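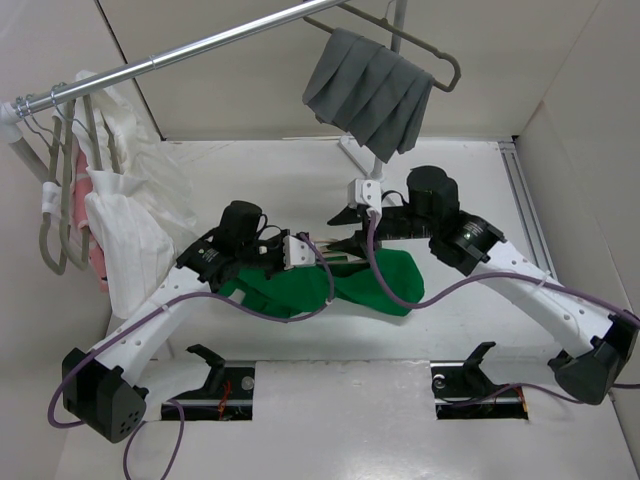 Clothes swap is back, February, same hall on Chambi as last time. Doors 10 am, we close at 2 sharp becuase the dance class comes in after us.

How it works, for anyone new. Bring up to 7 items, clean, no holes, zips that zip. You get a token for each one. Spend tokens on whatever you like. Coats cost 2 tokens. Kids' stuff doesn't need tokens at all, just take it.

Last swap we took in 242 pieces and sent 200 home with new people. Pretty great. The leftovers went to the Grurkumside shelter, who asked for more men's sweaters and fewer summer dresses, so have a dig in the back of the closet please.

Not taking: underwear, swimwear, shoes with worn down heels, anything with a company logo on it. Pillows also no. (Somebody always brings pillows.)

Mending table is on again, run by the Bestudeo sewing group. Buttons, hems, small tears. They can fit in 5 jobs an hour so sign up at the door when you get there, not at 1:45. Bring your own matching thread if the color is odd.

Parking: the lot behind Sitine is fine until noon, after that they want it back. Bus stops right out front.

Still need hangers. Wire, plastic, whatever, we run out every single time. Also two folks to help set up from 8:30, coffee provided, and one person with a van for the shelter run afterward. Reply to this email if thats you.

Cash box for the hall rent will be by the door, a dollar or two helps.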